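April, evening

Second week with the Bromeo kit on trial. It records household jobs from head height so they can be used later to teach their cleaning robot. The trial is free, and if we want to keep the kit afterwards it costs 173 a month, which I think is too much for a place our size.

Did the bathrooms today. The job list on the tablet is long and quite fussy. It wants soap bottles done as a task of their own: pump out, refill, pump back in, wipe the counter. I would normally do it in the middle of something else and not think about it. The app scores each job out of 100 for how clear it is. The wiping jobs score well. Anything with small parts gets marked down, and it doesn't say why. 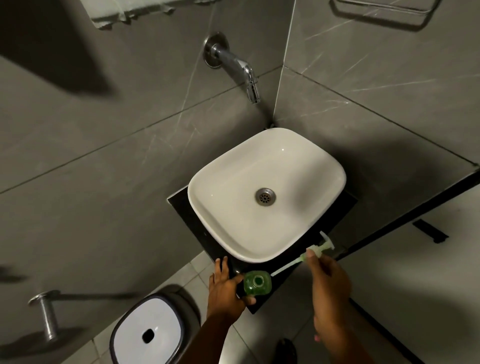

Reda Radwan thinks the scoring is the weak part of the whole offer, and said so on the phone after tea. He had the Premerero one last year and says it was dearer to set up, 2000 before you had done a single job, but it did tell you what to do differently. He would wait for the next Bromeo update before paying for anything.

I wrote to Bromeo support asking about the small parts. No answer yet. The strap still slips when I bend over a basin, so I asked about that as well.

Left to do: the kitchen list, 2 bedrooms, and the form for Stistby about the invoice. Must remember to put the battery on charge before bed.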